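Taking Apart Old Markers for Ink and Parts

Craft and Desk > Pens and Markers > Reuse

A marker that writes faintly often still has color in it. The tip dries out first, and the soft core in the barrel can stay damp for months after that. If you have a drawer of them, you can open them up, soak the cores for watercolor, and keep any good caps and tips as spares.

These steps are for water-based markers only. Permanent and paint markers contain solvents and should be left closed.

What you need

Old water-based markers
Pliers with a narrow jaw
Tweezers
Small glass jars with lids, one per color
Warm water
An old tablecloth or a wipe-clean mat
Paper towels
Disposable gloves

Any basic pliers will work. We used to use the Eklund flat-nose pair, but the jaw is wide for thin barrels and it tends to crush them.

Step 1: Cover the table

Put down a cloth you don't mind staining. Marker ink washes out of most cotton if you get to it the same day, but reds and purples can leave a shadow. A pattern hides this better than plain white does. Tape the corners if the cloth slides.

Keep the markers to one side and leave the middle clear for the one you are opening.

Step 2: Sort by color

Group the markers before you open anything. Oranges and reds can go into one jar if you want a warm mix. Purple should be kept apart, as a little of it will turn an orange jar brown. Test each marker on scrap paper and set aside the ones that still write well.

Step 3: Check the parts for color

Hold each clear or cloudy part up to a window or a lamp. A strong, even color usually means there is ink worth soaking out. A pale or milky section has less to give. One part can be both, strong at one end and washed out at the other, and in that case it still goes in the jar.

Short pieces are fine too. Keep them with their color group and brush any crumbs off the cloth before they get wet and start to spread. 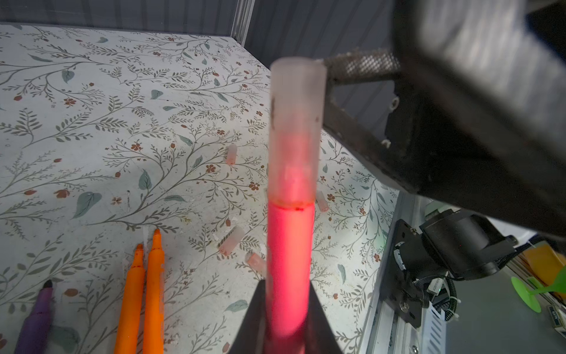
Upright tube, deep pinkish red in the lower part and pale toward the top, with short pinkish pieces on the cloth.

Step 4: Pull the end plug

Most markers have a plug at the end opposite the tip. Grip it with the pliers and turn slowly while you pull. If it won't move, stand that end in warm water for a few minutes and try again.

Some barrels are one piece with no plug. The Ziltville school markers are made this way. For these, pull the tip out with the pliers and draw the core out through the front with tweezers. It takes longer and is messier.

Don't squeeze the barrel itself. If it cracks, the core can drip, and the broken edge is sharp enough to go through a glove.

Lay the pliers on the cloth between markers where you can reach them, and wipe the jaw when you change colors. 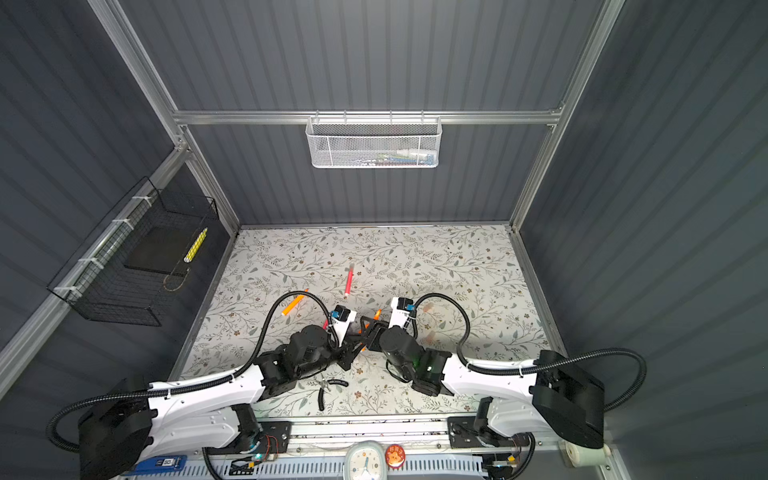
Step 5: Soak the cores

Drop the core into its jar and add just enough warm water to cover it. Put the lid on and leave it overnight. Press the core against the side of the glass in the morning with the back of a spoon, then take it out.

Start with less water than you think you need. You can thin the color later, but the only way to make it stronger is to add more cores or leave the lid off and let some water evaporate.

Step 6: Strain and label

Pour the liquid through a paper towel into a clean jar. Write the color and the month on the lid. Kept closed in a cool cupboard, a jar lasts into the next season. Throw it out if it smells sour or has anything growing on top.

Step 7: Keep the spares

Rinse the caps and let them dry. Tips that are still firm and pointed can be turned around and pushed back into another marker of the same brand. Frayed tips go in the trash with the used cores.

Check with your town before you put the barrels in curbside recycling. Urnmont does not accept them. Plosau takes them at the drop-off counter, with a limit of 40 per visit.

Problems

The color is weak: the core was probably dry all the way through. Combine it with another jar.

The color is muddy: two groups got mixed, or the pliers were not wiped. It can still be used for shading.

Ink on your hands: soap and a little cooking oil, then soap again.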